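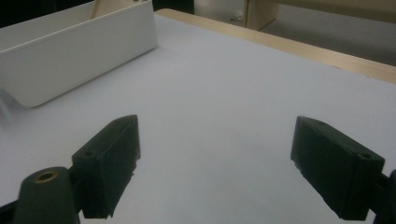
Hand-held gripper: fingers don't line up after pad swap, and inner edges are getting chewed

Posted by Rania Mahasneh in Grippers and End Tools
Monday, March 8, 2021

We have four of the hand-held grippers from the Juludstead build plans, the two-finger version with the camera looking down between the fingers. I look after them between sessions, mostly pads, screws and cleaning.

Last week I changed both fingers on unit 4. Same printed part as before, same screws. Since then the left finger closes a hair before the right one reaches the middle, so small items get pushed sideways before they are held. On a pen it doesn't matter. On a coin or a washer it misses about every other try.

The other thing is wear. The inner edges of the fingers are rough and a little chipped, the left one more along its edge and the right one with small notches low down. The photo at the top is unit 4 with the fingers open over the table.

What I have tried so far:
Took both fingers off and put them back on.
Swapped the screws left to right.
Ran the calibration again, open and closed, from the laptop.

None of it changed anything. Is this a mounting problem or did I get a bad print? And would you keep using fingers with edges like that, or throw them out?

Aiguo Fan

Almost certainly mounting. The screw holes on that finger are a loose fit on purpose, so the finger can sit a little forward or back when you tighten it. If you tighten one screw all the way and then do the other, the finger turns slightly and stays there. Calibration won't fix it. All calibration does is tell the software where open and closed are, and it doesn't know the two fingers apart.

This is how I do mine:

Power off and unplug the cable. Open the fingers by hand as far as they go.

Back off the screws on both fingers until each finger just moves when you push it. Don't take them out.

Close the fingers on something flat and stiff with parallel sides. I use a steel ruler on edge. A block of wood works if it was cut square.

Push both fingers flat against the ruler and hold them there. Snug the screws a quarter turn at a time, going back and forth between left and right.

Open, take the ruler out, close slowly and look at the gap from the front with a light behind it. You want an even line of light that disappears all at once. If it closes at the tip first, loosen and do it again.

While you are in there, check the brass inserts in the printed parts. If one spins or has started to lift, the screw will feel tight but hold nothing, and the finger will walk again after a day. You can press a lifted insert back in with a soldering iron set low. A spinning one means a new part. I wouldn't glue it — glue gets in the threads.

Run calibration once more after all this, not before.

On the edges: small chips above the gripping face I leave alone. Anything on the face itself, or anything you can catch with a fingernail where the two faces meet, I replace. Ours last 3000 closes or so on light objects and a lot less on anything metal.

Napaporn Intarasuk

just throw them out, they cost nothing to print. we had the same chipping and it was the filament being damp. dry it overnight and print slower

Joelle Nimri

Agree with Aiguo on the order of things. Two small additions.

Look at the linkage too. On our set at Uletham one arm had play where it meets the rack, and no amount of squaring up the finger would hold. Grip one finger and wiggle it while someone holds the other still. If the finger moves but the bracket behind it doesn't, it is the screws. If the bracket moves as well, the play is further back and you need to open the body.

Also write down when you change pads. I keep a strip of masking tape on the handle with the date and the count from the log. It saved me from blaming a new batch last September when the old pads had never been changed at all.

I don't think damp filament explains the closing problem, though it could explain the chips.

Reply from Rania Mahasneh

Thanks all. It was the screws, and one insert on the left side had lifted a little as well. I pressed it back in, squared both fingers on a ruler and calibrated afterward. The fingers now meet in the middle and it picks up a washer fine. I'm leaving the chipped ones on for now and printing a spare pair from dried filament. Will check the wiggle on the other three units tomorrow.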